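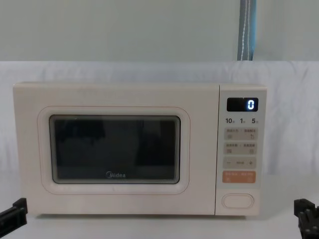 Binta Ezeani told us in her first week that she had never once cleaned the inside of a microwave on purpose, only when something had gone bang in it, and could we please start there. So we did, and in a way we have been starting there ever since.

About Gumitz Kitchen School

Gumitz is a small school for people who want to feel at home in a kitchen. We teach plain cooking and plain kitchen care, mostly to grown-ups, in classes of no more than 9, and we have been at it long enough to have wiped down a great many counters. Our students are people setting up a first apartment, people who have lost the person who used to do the cooking, people back from years of eating at work, and now and then a couple who have decided that one of them had better learn.

The school was started by Elis Gape, who still teaches most of the evening classes. Elis had worked in cafeterias for a good part of his life and noticed that friends would ask him the same questions over and over – how long do you heat leftover rice, why is the middle of my lasagna still cold, can this bowl go in there or not. He began writing the answers on the backs of envelopes, and the envelopes turned into a folder, and the folder turned into our first course, which we still call Warm Supper.

What we teach

Warm Supper runs for six evenings and is built around the microwave. Some people are surprised by that, and a few are a little disappointed until they have tried it. It is the one appliance nearly all our students already own, and most of them use it for coffee and popcorn and little else. We steam green beans and fish in it, bake potatoes, make a very decent oatmeal, soften butter without turning it to soup, and cook scrambled eggs in a mug, stopping to stir more often than you would think. We spend a whole evening on reheating, with plenty of time for stirring, covering and letting things stand, because a plate that has been left alone for a minute or two is a much better plate.

We also spend time on the buttons. Every brand lays them out differently, and the words may not be in a language you read, so we teach people to find the handful they need and to get friendly with those first: the quick time keys, start, stop, and the power level. If you own a model that puzzles you, bring us the manual or a note of what is on the panel and we will sit down with you and work it out.

Clean and Ready is our other regular course. It covers wiping out the microwave (a bowl of water with a few slices of lemon, heated until it steams, then left to stand with the door shut), and goes on to stovetops, sinks, the tops of cupboards and the refrigerator drawer that everybody would like to forget. Students go home with a list for the week and a shorter list for the weeks when there isn't time.

From July we will be adding Olaniyan Table, named for the street where we held our first classes. It is a relaxed lunch session where everyone cooks one dish and we all eat together afterward, and washing up is part of the class.

How we go about it

We like people to ask the same thing twice. We don't grade, and we don't sell pans. Recipes are handed out on paper in large type with room in the margins, because timings differ from one kitchen to the next and you will want to write down your own. Elis's envelope folder has grown to 1,001 recipes and notes, counted by Binta one rainy afternoon, and students are welcome to copy out anything they like from it.

Binta, by the way, stayed on. She took Warm Supper, then Clean and Ready, then Warm Supper again with her sister, and she now teaches the reheating evening herself and looks after our bookings.

Coming to see us

You are welcome to visit before you sign up for anything. Sign-up for the summer courses opens on 9th May, and places are given in the order people write to us. Please mention any allergies, and tell us what you most like to eat, as we do plan the menus around whoever is coming. Aprons and containers are provided, and you will take your leftovers home with you.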